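Setting up the sandwich cell so it still works tomorrow

By the Eler workshop blog – 28 January 2026

We use cookies to remember your settings. By continuing to browse you accept our cookie policy.

I rebuilt our sandwich cell in September and I've been asked for my setup notes so many times that I'm finally typing them up. It's one arm on a white table, two clear trays and a plate, and the job is to stack a sandwich. Sounds easy! Most of my trouble came from the table layout, so I'd start there and leave the software for later.

First, power down and wipe the table. Then put the plate in the middle and a tray on each side, all in one row. I leave a hand's width between them so the open fingers have somewhere to go. Once you like the spacing, put a small pencil tick at each tray corner (I did mine on the underside of a paper template, which lives in a drawer). Leave the front half of the table bare. You'll want it for your elbows.
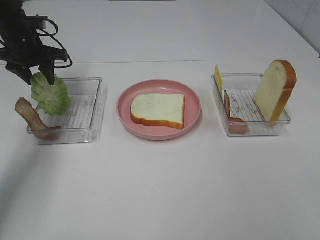
Loading the trays took me longer to get right than anything else. Flat food in a flat tray is miserable to pick, and I burned a whole afternoon on cheese before I gave in and stood it up against the wall. I do the same with ham and the top slice of bread, all on edge in the right tray, where the fingers can come straight down on them. Lettuce and bacon go on the left. Lettuce is the forgiving one – pinch it close to the upper edge and let the leaf hang. Bacon drapes wherever it pleases, over the rim if you let it, so teach that pick at two or three different spots and save them all.

Next, the fingers. Close them slowly on a strip of paper and give it a tug. If it slides out, clean the tips with a damp cloth, let them dry and try again before you touch the force setting. I started at 20 percent grip force and ended up at 27 for bacon, with lettuce down at 19. Those are my numbers on my gripper, so please work up to yours in small steps.

Now teach the heights. Jog down over the plate with just the bottom slice on it and save that as your base. Then build the stack by hand, one layer at a time, and save a new release height for each layer. I leave 6 mm of air above the food. Any lower and the fingers push into the bread, any higher and the lettuce drifts off to one side when it lets go.

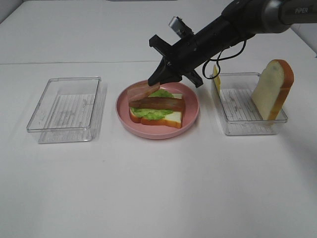

Do this part at slow speed with your hand near the stop button, and run the whole stack a few times before you turn anything up. If a strip lands crooked, fix the release point first and the pick second. I did it the other way around for days and kept chasing my own tail.

Last thing is the cables. Swing the arm to its farthest left and farthest right poses and watch the loops by the wrist. They need slack, but a loop that hangs too low will sweep a slice of bread right out of the tray (ask me how I know). I move the clip a little and run both poses again.

After every session I wipe the fingers, wash the trays and the plate, and check that the wrist screws are snug. The backup of the taught points goes in the Juvness folder with the date on it.

Get new workshop posts by email. Enter your address to subscribe. Unsubscribe any time.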